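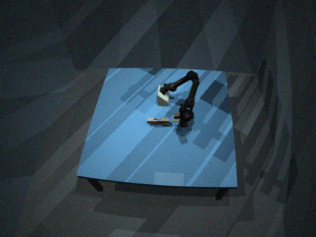 The arm cell at home has been stuck behind the same problem since January: I would change the grasp code, run it on the real arm, and chip another printed part. The workshop in Ploswood that lets me use its printers is a bus ride away, so every chipped part cost me an evening. I decided to move the whole job into simulation before breaking anything else. These are my notes on the build so far.

Table and arm

The real bench is 800 by 800 mm, and the simulated one is the same. I modeled the top as a single blue slab with the legs as plain blocks. The arm came from the Tronier description files, which needed two fixes. The elbow limits were written in degrees where the loader expects radians, and the inertia on the wrist link was off by a factor of ten. With the wrong inertia the wrist oscillated at rest, and I spent a good while tuning gains that were fine.

The base sits right of center and toward the back, same as at home. That leaves the front half of the table free for me to put things down on the real bench. It also means the arm has to fold over itself to reach the parts, so the elbow ends up high and the forearm comes back down at a slant. Inverse kinematics will happily return the other elbow solution if you seed it badly. I now seed every solve with the last good pose.

Contacts

The parts are kept simple: blocks, a panel, a small peg, all built from boxes and cylinders. My first version used the full printed meshes as collision shapes and ran at a crawl. Swapping them for primitives brought the step time down enough to run on the laptop.

The panel was the hard one. It is thin, and with the default time step a fingertip could pass through the top edge without registering a contact. I halved the step and gave the collision shape a bit more thickness than the visual one. The approach is from above, fingers down, and the controller slows near the top edge before it commits.

Lighting is randomized on each reset. The bands of light and shade across the table and walls are harsh on purpose, as I want the vision side to stop relying on the blue being one even color. Render noise is left on for the same reason. So is a low sample count, if I am being frank about the age of my graphics card.
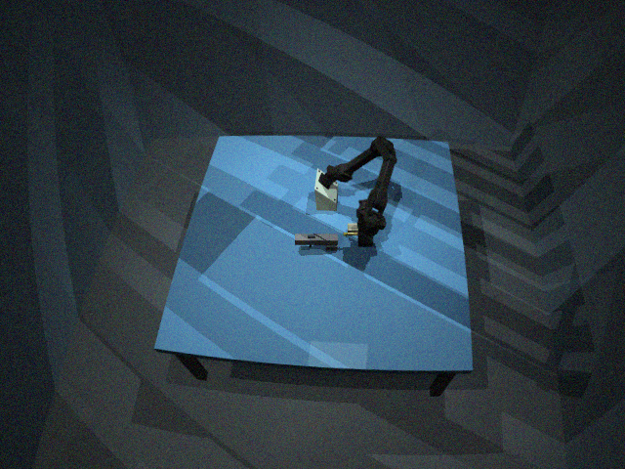

Wrist view

The second camera rides on the wrist and looks out between the fingers. I put off adding it for weeks, as the fixed view was enough for coarse moves. It was not enough for the peg. From across the table the peg is a few pixels of yellow and gray, and the estimated position wandered by more than the clearance I had designed in.

Up close there is much more to work with. The bands on the cylinder give clean horizontal edges, and the edge detector finds them even when the background is a mess of blue patches. I crop to the region between the fingertips before doing anything else, which throws out most of the clutter.
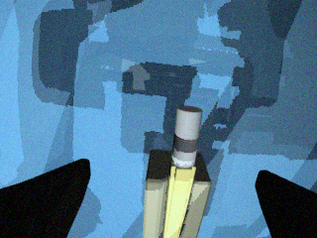 Wrist camera, fingers open, with the banded peg upright on the tan block.

Run log

The latest batch was 1354 resets, left going overnight. Of those, 344 ended early on the joint torque limit, nearly all with the elbow close to its stop. That points at the seeding again, or at the base being too near the parts. I am going to try shifting the base 40 mm toward the back edge before touching the planner.

Logs are written with Lam, a small script I wrote that dumps joint states and contact forces to one file per reset. It needs a cleanup before I post it. The file names collide if two resets start within the same second, and I have lost data to that twice.

Still open: friction on the finger pads is a guess, and the gripper closes faster in simulation than the real one does. I have a spare Prudley servo on the way to measure the closing time properly, with the load cell clamped to the bench. Numbers will go in the next post.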